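Durora drops paper towels from its kitchens

Durora will stop stocking paper towels in its shared kitchens from Thursday and switch to washable cloths. Brynhildur Lauritsen, who runs office services, said staff got through 2,826 rolls last year – almost 40 percent of the cleaning budget.

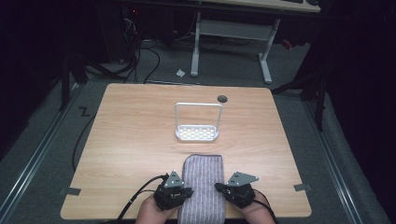
A striped microfiber cloth and a white sponge holder on a wooden tabletop.

Each kitchen gets a sponge holder and a stack of cloths. Used cloths go in the bin by the door and are collected at 2 p.m. by Riis, the laundry service.

Þórey Thygesen, who works on the second floor, said she would like a hook by the sink as well. Lauritsen said hooks are on order and should arrive in May.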